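Ticket 3302
Project: Ledlow
Component: policy evaluation, tape station
Status: Resolved
Opened: June 26, 2022

Summary
Grasp success on the two-roll task is lower in the fixed-view condition than in the wrist-view condition, and the gap is larger than in the Drirstead baseline. Need to know if this is a result or a fault before the ablation table is frozen.

Steps to reproduce
Load checkpoint 133. Start with the arm above the panel, gripper open, black roll and teal roll both mounted. Run the standard instruction set, fixed view only. Failures concentrate on the teal roll. The black roll is picked at the expected rate.

Observed
On failed trials the fingers close to the left of the teal roll. The offset is always in the same direction. Joint logs show commanded and measured positions in agreement, so the arm goes where the policy sends it.

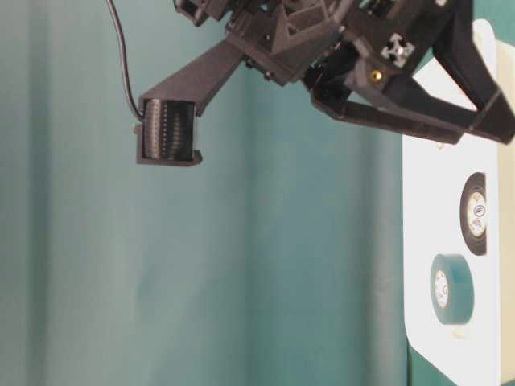 Checked first: extrinsic calibration. Re-ran the Fullov calibration routine and compared against the stored transform. Difference is below the tolerance in the protocol. Not the cause.

Checked second: finger wear. Swapped both fingers for the spare set and repeated the failing trials. Same offset. Original fingers refitted.

Checked third: color. The teal roll is close to the backdrop in hue. Replayed the logged episodes through the encoder with the backdrop region recolored to gray. Predicted grasp point moved back onto the roll in most of the failed episodes. Recoloring the roll and leaving the backdrop alone gave the same correction.

Cause
The augmentation step in the Juhl data loader was skipping hue jitter for fixed-view input. A config key was renamed in December and the loader fell back to its default without a warning. Wrist-view input used a separate key and was augmented normally.

Fix
Key restored, loader now exits on unknown keys. Retrained with seed 5 on the same 235 demonstrations. The left offset no longer appears in the fixed-view trials. A smaller gap between the two views remains and is within the spread of the Drirstead baseline.

Follow-up
Fixed-view numbers from runs made after the rename should not be cited. Remaining seeds are queued. Keep the teal backdrop for the reruns so the conditions match. Gray backdrop to be filed as a separate ticket.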